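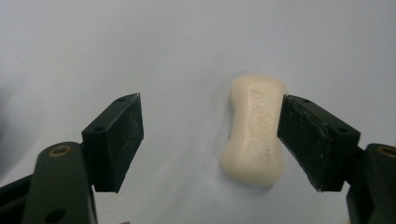
Vular Magnetic Soap Holder
Reviewed July 29, 2000

I have been suspicious of soap accessories ever since the ribbed rubber mat that was going to save me money and instead grew something pink underneath. So when the new Firkside catalog showed up with the Vular on page 151, promising that a bar of soap would last "up to twice as long," I rolled my eyes, and then my sister-in-law gave me one for my birthday. I have had it in the downstairs bathroom all July.

If you haven't run into one of these, the idea is older than I am. My grandmother's sink had one. A metal arm sticks out from the wall with a magnet in the end of it. You press a little steel cap into the bar, and the bar hangs from the magnet in open air and drips dry into the sink. No dish, no puddle, no gray paste. The Vular is that same thing with a chrome finish and a suction cup, and Firkside wants $30 for it. The hardware store near me carries the plain screw-in kind for a good deal less, although you do have to drill into the tile, and I can see why a renter wouldn't.

Installation. The instructions say to clean the tile with rubbing alcohol, push the cup on, flip the lever and wait overnight before hanging anything. I did all of that. It fell into the sink on the second morning. I did it again on a different tile, one without the slight wave in the glaze, and it has stayed up since. The box says nothing about wavy tile. It says "any smooth surface," and I would have called the first tile smooth if you had asked me.

The cap goes into the soap with a twist. With a soft white bar it sinks right in. With a hard milled bar it doesn't want to go, and the booklet tells you to soften the spot under warm water for 30 seconds, which wasn't enough. A couple of minutes was closer to it. One of the bars I tried, a Palma lavender, split down the side when I pushed too hard. I'll take part of the blame for that one. It had been sitting in a linen closet for a long time and was probably dried out.

The shape of the bar matters more than you'd think. A bar with a narrow middle gives you less to push into if you center the cap, so put it toward one of the fat ends and let the bar hang a little crooked. Flat rectangular bars hang straight and look like the catalog.

Now the rust. The arm is chrome and I have no complaint about it so far. The caps are another matter. They're described as "treated steel," and by the third week the one I use every day had an orange edge where the soap had pulled back from it. It leaves marks if you set the bar down on anything pale.
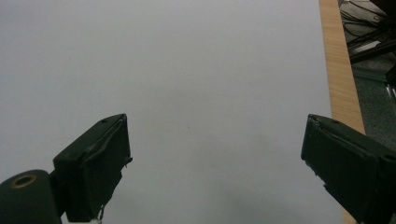
A small reddish-brown speck on white.

They wipe up if you get to them quickly. Grout is less forgiving, and I would keep the thing well away from a white towel. Vular sells replacement caps in a pack of four, and I do wonder about a company that had the refills ready before it had sorted out the finish.

Does the soap last longer? I think so, somewhat. My old ceramic dish turned the bottom of every bar to mush, and there has been no mush. The bar is hard and dry when I pick it up, and it takes longer to work up a lather, so I suppose less of it goes down the drain. I wouldn't swear to "twice as long." The small print says the claim was measured against "an undrained dish," and any dish with holes in it would look good next to that.
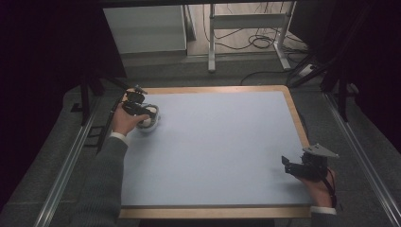 What the catalog leaves out is that hanging the soap back up takes a bit of aim. The adults in my house got used to it in a few days. The kids never did, and I kept finding the bar on the edge of the sink, cap side down, in its own puddle, exactly where it would have been before I owned a magnetic soap holder. Wet hands make it worse. You feel the magnet grab, you let go, and if it only caught the rim of the cap the whole bar swings off and goes around the bowl.

There is also the end of the bar to think about. Once the soap wears thin the cap starts to show through, and you either scrape your palm on it or dig it out with a butter knife and throw away a sliver. I saved the sliver and stuck it to the new bar like I always have.

I tried the Mestis wire rack last year and liked it about as well. It's ugly, it collects scum in the corners, and it holds any soap in any condition, including two at once. It also goes in the dishwasher.

Firkside takes returns for 60 days and the Vular is probably going to stay where it is, mostly on account of the clean sink. If I had paid for it myself I think it would be back in the box.

Good: dry soap, easy to wipe under, chrome looks nice
Bad: caps rust, price, picky about tile
Would I buy it: no, but I'd take the screw-in one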